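Bed makers and quilt folders wanted: come and join the Otgate bedding study 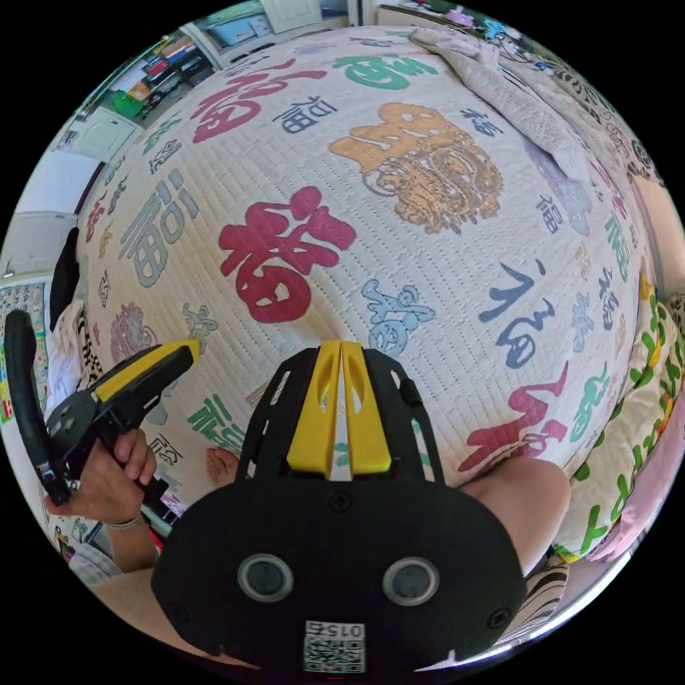 Do you have strong feelings about how a bed should be made? We would love to hear from you! Otgate is a small housekeeping research project run by the Jodance home skills centre, and we are looking for people who will come and make beds with us, fold quilts, change covers and talk about how they do it at home. We are keen on bedding that gets used and enjoyed, so expect plenty of pattern. A white quilted bedspread like ours, with its fine dotted stitching and 福 characters in red, green and gold, is a lovely thing to work with, as the print gives you something to line up when you smooth it across the mattress (or argue over which way up it should go!). Plain sheets, knitted throws and heavy winter quilts are on the list too.

What you would be doing

Each visit lasts a morning or an afternoon. You will make up a bed from bare mattress to bedspread in your own way, strip it, and make it again following a set of written steps. After a tea break there is a folding session, where we try quilts and covers of different sizes and see how each one goes back on the shelf. We finish with a chat about what felt easy, what was a nuisance and what you would never do in your own house. Sitting or kneeling on the bed is fine, and plenty of us work barefoot, so wear something comfortable.

Who we are looking for

Anyone aged 18 or over. You don't need to have worked in a hotel or a hospital, though if you have, please tell us, as Rafia Lodhi is putting together a group on hospital corners and is very excited about it. We would be especially glad to hear from people who make a bed from one side only, people who share the job with someone else, and people who grew up with floor bedding or quilts passed down through the family. Left-handers, please do apply!

You should be able to lift a double quilt and stand for short spells. If you can't do one or the other, write to us anyway and Fahad Hayat will work out a session that suits you.

Payment and practical things

We pay Rs 2,000 per visit, plus Rs 200 towards your travel. If you bring a bedspread or quilt of your own for the folding session there is an extra Rs 700, and it goes home with you the same day. Tea, fruit and biscuits are provided. Sessions are held on the first floor at Jodance and there is a lift. Please leave strong perfume off on the day, it clings to the quilts for weeks.

You may come for one visit or up to four. Visits run until the end of February.

How to apply

Send a short note to Anum Janjua at the Otgate desk with your name, your age, the times of day that suit you and a few lines about the bedding you use at home. Photographs of a favourite quilt are very welcome. Notes can also be handed in at Jodance reception, marked "Otgate bedding".

Please apply by 24/08/2019. Uzma Mirani will reply to everyone, including those we can't fit in this time.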